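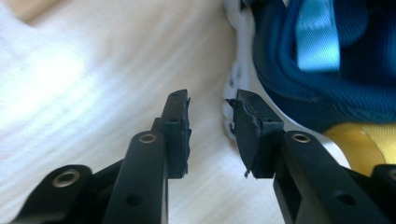

Call for Participants: Help Us Compare Gripper Pads at the Wukwood Workshop

Print this page | E-mail this page

Do you like picking things up? We need people who will do a lot of it, with a gripper in hand, and tell us what they think!

Our group at Wukwood is comparing finger pads for hand-held grippers this September. The fingers stay the same from one round to the next. What changes is the rubber on the pad blocks, and rubber is where most of our trouble has been. Pads tear, edges peel back, and a little strip hanging off one corner can be enough to spoil a grasp on something thin. We want to know how much that matters to the person holding the tool, and which material people still like at the end of a long session.

We have two pad sets to try. The Nolau set is soft and very grippy. The Dender set is stiffer, and some of us swear by it for cloth. You will use both, along with a worn set, and you won't be told which one you have until you are done.

What you will do

You will come in for one session with 9 short rounds. Each round is a small everyday job: folding a towel, lifting a bag by its strap, moving plastic parts from one tray to another. After each round you fill in a card -- how tired your hand is, what slipped, what felt good. Breaks are whenever you want them, and there is coffee.

Who we are looking for

We have room for 11 people. You don't need any background in robotics. We'd love to hear from people who work with their hands (tailors, cooks, bike mechanics, packers), and from left-handers especially, as our last group had only one. You should be 18 or older and able to squeeze a trigger grip comfortably for a few minutes at a time.

Sessions are on Wednesday, with a morning start and an afternoon start. You will be paid for the full session even if you decide to stop early.

How to sign up

Write to Banafsheh Daneshvar at the Wukwood front desk, or stop by Room 807 in the Jafarzadeh Building before 4 p.m. Tell us which hand you use and whether you prefer morning or afternoon. Questions about the pads themselves should go to Taha Ouali, who cuts and glues them and will happily talk about adhesive for as long as you let him.

Print this page | E-mail this page

Comments (4)

bikeshop_dee: Signed up for the morning. Can I bring my own gloves?

Banafsheh Daneshvar: Bare hands for the scored rounds, please, but bring them and we'll do an extra one at the end!

marlow: Is there parking at Jafarzadeh?

T. Ouali: Yes, behind the building -- use the side door.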